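The Night Before Plarnalness

I was going away! Two whole weeks by the sea at Plarnalness, a desk at the Bosuver rooms with a window, and a train leaving at 10 in the morning. I hadn't packed a thing and I didn't care one bit. I put the radio on and cleared a space.
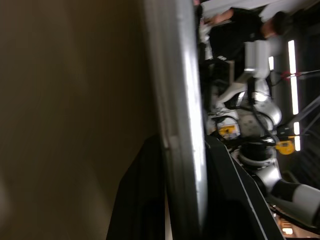 Packing has always been my favourite part of any journey. My aunt used to say I'd have packed for a walk to the postbox, and she was right (I once did, with sandwiches). I love the moment when everything you own is still out in the open and any of it might come along.

So out it all came. A white mouse, and then a second white mouse, because I could never choose between them. A cable in its clear bag. The orange foam, the purple foam with its lovely steps, the blue sponge. Three books! I had promised myself I would finish one in June, and the sea would surely see to the other two.
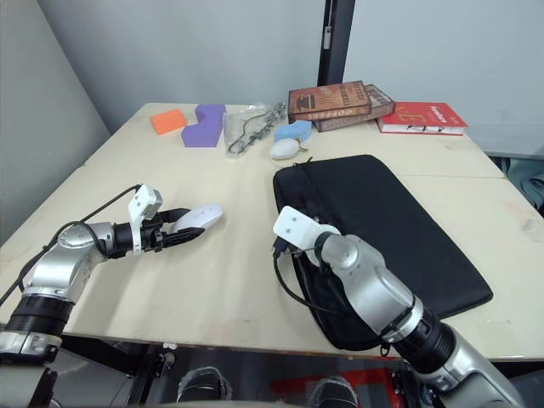

The Bag

It was black and it lay flat on the table, and I had bought it from McAlister the stationer for 70 pounds, which was a shocking amount and worth every penny. I ran my thumb along the seam. I tried the handle. I thought of the 225 miles of track between me and the water, and I laughed out loud in my own kitchen.
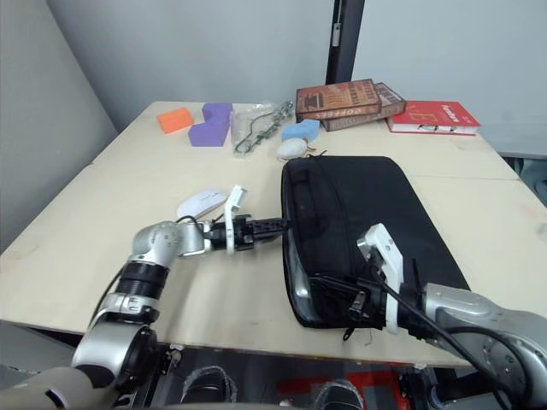 The sponge was staying at home, I decided, and then I thought of that window at Bosuver, all salt and gull marks, and changed my mind. I set the alarm for six and was awake by five.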